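4.2 Do the two hand-held grippers agree?

Much of the case for hand-held grippers rests on the claim that the tool in the operator's hand stands in well enough for the one on the arm. We were not persuaded by the earlier numbers, including our own, and so repeated the comparison with both tools in use at one table and with views from the head and from the tool.
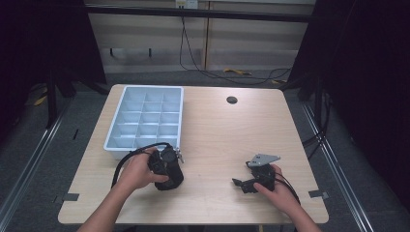
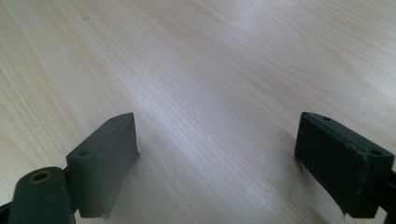
Figure 3. Bench comparison. First: head view, with one gripper in each hand and the fifteen-cell tray on the left of the table. Second: view from the camera on a gripper, fingers apart over bare wood.

We collected 500 demonstrations and kept 449. Kavitha Krishnan and Bilal Bitar screened them separately, and a run was dropped only if both marked it as unusable. This is a lenient rule. A stricter one would have made every result below look better, and we suspect that some of the gains reported for similar setups come from screening and little else.

The head view was the more useful of the two for judging where the hands were in relation to the tray. It was poor for judging contact. When a gripper is held low and close to the tray, the hand and the body of the tool take up the part of the view one would most like to see. The tool view has the opposite fault. Both fingertips are in sight, along with the gap between them, but over open table there is little else to go by except wood grain, and bright reflections wash part of that out. We had expected the grain to be enough for tracking the motion of the tool. On slow moves it was. On fast ones the estimate drifted, and adding the head view brought back less of the loss than we had hoped.

The two fingers also do not look alike to the tool camera. In the second view of Figure 3 the right finger is nearer the lens, larger and darker, while the inner face of the left one catches more light. A model that reads jaw opening from pixels could learn this difference in shading as easily as the opening itself. We tested for it by mirroring 100 held-out runs, and the error in jaw opening went up in most of them. Vasanthi Arumugam has argued that mirroring is unfair, as no real gripper would ever produce such a view. We accept the point in part – but a reading that depends on which finger is lit should not be called a measure of opening.

Cables are a further worry. Each tool in the head view trails one, and operators told us that they changed their grip to keep the cable out of the way. We did not measure this. It may matter more than the choice of camera, and the Hartley controller, which logs only position and force at the jaw, would not show it.

On the present evidence we would use the head view for coarse placement and the tool view for the final approach, and would trust neither for contact. Whether the ranking holds on a table with a matte cover is still open.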